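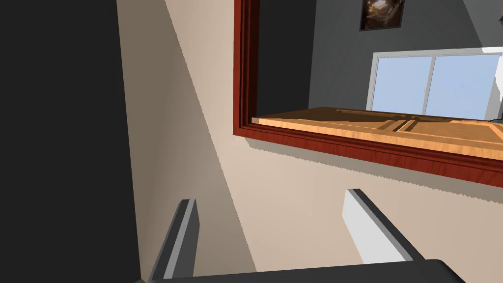 A reader in Lastden wrote in to ask why I bother watching trade committee hearings when the deal is going to be signed anyway. Fair question! I've been asking it myself, usually about two hours into one.

The hearing that set her off was the one on the Tamayo fisheries and farm goods agreement, all 448 pages of it. The minister sent to defend it had clearly been told to say "historic" as often as possible, and he did, right up until a backbencher from his own side asked him which page covered lamb quotas. Then came the shuffling. Then came an aide with a folder – the wrong folder, as we all found out together.

I've been writing about this stuff since January, when the talks were still supposed to be secret and everyone in Golach seemed to know the tariff numbers anyway (my cab driver had them, and he was right). What I keep noticing is how quickly a minister gets cross when the question is a small one. Ask about sovereignty and you get a lovely speech. Ask who inspects the boats at Golach harbor after dark and you get told you're talking the country down.

And the boats matter. There are 236 licensed to work out of that harbor, and the new rules give their owners 3 months to refile everything through Skestudance, the online licensing system that was meant to be running last year. I tried the practice version at my kitchen table. It asked for my vessel's date of birth, logged me out, and sent me a very cheerful email thanking me for my catch.

The opposition hasn't covered itself in glory either, mind you. Its spokeswoman called the deal a surrender on the breakfast shows, then voted for it by teatime, and when she was asked about the gap between the two she said she'd been "consistent in her concerns." I wrote that one down and underlined it.

So yes, I'll keep watching. The second reading passed with 288 votes, the committee sits again after the summer break, and the lamb question still doesn't have a page number.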